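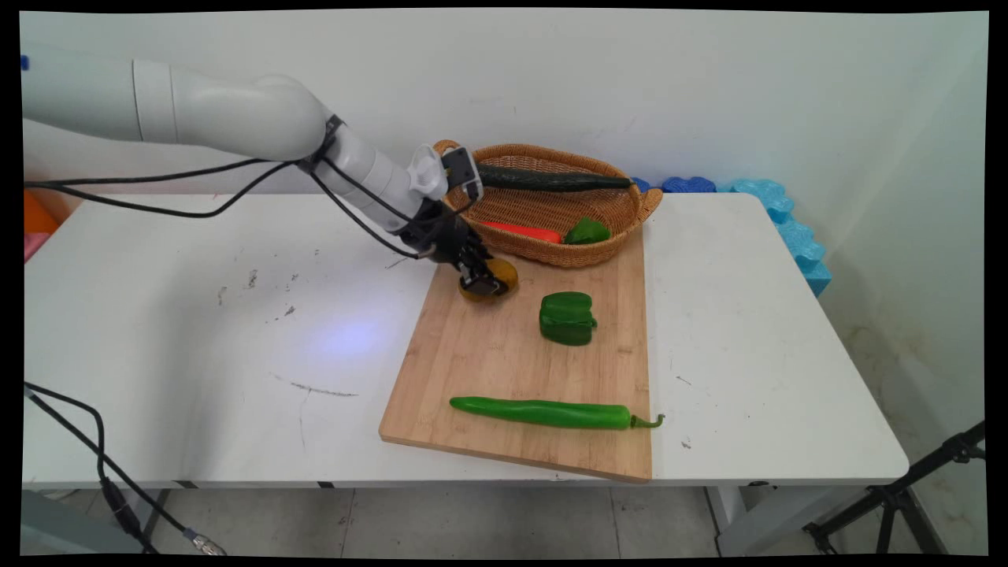
One of our readers wrote to ask why her potatoes, which were so good in the fall, taste sweet and a little strange by the end of the winter, and whether it is the fault of the potato or of the cellar. I took her letter with me when I went to visit the farm at Esell, on the road between Zurnham and Milley, where they grow and store potatoes and sell them from the yard.

The farmer read it standing up, with her glasses pushed on her forehead. "It is the cellar," she said, and gave it back to me. Then she read it once more and became milder. "Or it is the refrigerator. She does not say if she has a refrigerator."

We sat down in the sorting room, which has one small heater and two chairs. She explained that a potato is still alive when it is stored, and that in too much cold its starch begins to change into sugar. You notice it most when you fry, for the slices become dark before they are cooked. "People think the oil is bad. They throw away good oil!" If the potatoes have been too cold, she puts them in a paper bag in the kitchen for some days, and often they become better. Not always. In too much warmth they sprout, and a house with modern heating has almost no corner which is right.

I asked her what her own parents did. They had a cellar with an earth floor, she told me, and the potatoes lay in a wooden bin with a sloping bottom, so that you always took from the lowest end. Her job as a child was to go down and look for the bad ones. "You do it with the nose. One rotten potato, you know it already on the stairs." She still does it like this in the big store, although there is a thermometer on each wall and her son prefers to look at those.

The farm has 23 acres in potatoes at present. Most of it is Amissah, a yellow one with a thin skin, which was not her first choice. The seed of the variety she wanted was sold out that year, and the merchant in Milley had Amissah left over. She was angry about it the whole spring. "In the fall I dug the first row and cooked three of them on the same evening, with only salt. After that I was not angry." It stays firm, so it is good for salad and for slicing, but she does not advise it for mash. For mash she sends people to her neighbor, and she says this to customers quite openly, even if they have already their purse in the hand.

We spoke for a long time about washing. The shops in Zurnham want clean potatoes, and she understands it, but a washed potato does not keep so well and it gets green faster, as the soil does not protect it from the light. From the yard she sells them with the earth on. A customer once complained that he was paying for dirt. She weighed out 100 grams more for him and asked if this was enough for the dirt.

About the green ones she is strict. If there is a small green spot, she cuts it off generously, with the flesh under it. If the potato is green over a large part, or if it tastes bitter, it goes away. The sprouts she also takes out, and a potato which has become soft and wrinkled with long sprouts she does not eat anymore. Her mother was less careful, she admitted, but then her mother also ate apples with the worm.

The store will be open until the last sack is gone, normally in the middle of April. After this there is nothing to buy at Esell until the early ones come, and she herself eats rice and noodles in these weeks, with pleasure. I found this surprising. "All winter I have potatoes in my hands," she said. "Would a baker not be allowed to eat soup?"

When I was leaving, she asked for the letter again and wrote on the back of it, for our reader: dark, dry, cool but not the refrigerator, no plastic bag, and not beside the onions. The part with the onions she underlined. The yard sale starts again on 27th February, and whoever brings their own sack gets it filled first.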